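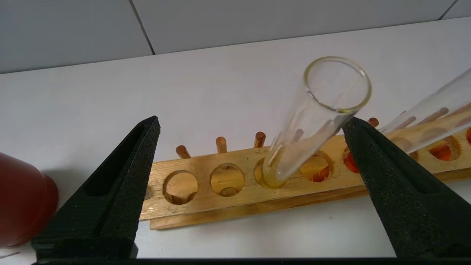
Evwood, 2021-05-15

Test tubes sit at an angle in a wooden rack and residue collects on one side

Posted by Precious Mnguni

I look after the glassware for a small teaching lab. We use wooden test tube racks, light-colored, with a row of round holes through a flat board and a second board below it as the base. The tubes are plain glass with a rounded bottom and a rolled rim.

Two problems. First, the tubes lean in the holes, and when one holds only a little liquid (ours is pale yellow, a dilute dye solution) it is difficult to read a level against the wood. Second, after a week of standing, the residue dries in a crescent on one side of the rounded base, and a normal brush passes over it.

Is the lean caused by the holes being too large, or has the wood moved? I would like to keep the racks if possible. There are 4 of them and they were bought together in October.

Lerato Xaba

Measure before you change anything. Take the outside diameter of the tube with calipers, below the rim, and then the diameter of the hole in two directions, with the grain and across it. If the two hole readings differ, the wood has moved. If they match and the hole is much wider than the tube, the rack was drilled for a larger tube.

A small clearance is normal. The tube has to drop in and lift out without force, and wood that has taken up moisture will close on the glass. Do not try for a tight fit.

What matters more is the lower support. A round-bottomed tube stands straight only if its base rests in a dimple directly under the hole. On a flat lower board the base slides until the wall meets the edge of the hole, and the tube leans. You can cut shallow dimples with a round-nosed bit in a drill press. Mark the centers through the upper holes first, then seal the bare wood with two thin coats of varnish and let it cure fully before use.

For reading levels, lift the tube out, hold it vertical at eye height and put a white card behind it. Honey-colored wood behind pale yellow liquid gives you very little contrast.

Hendrik Adams

just get plastic racks. Tullska does one, I think. wood stains anyway

Roksolana Zakharchenko

Lerato has covered the rack. On the residue: your brush probably has bare wire at the tip, or the bristles at the end are too short for the curve. Use one with a tuft at the end. Soak the tubes in warm water with a little lab detergent first, then brush with a turning motion – pushing straight down can knock the bottom out of a thin tube. Rinse and drain them mouth down on pegs, and return them to the wooden rack only when dry.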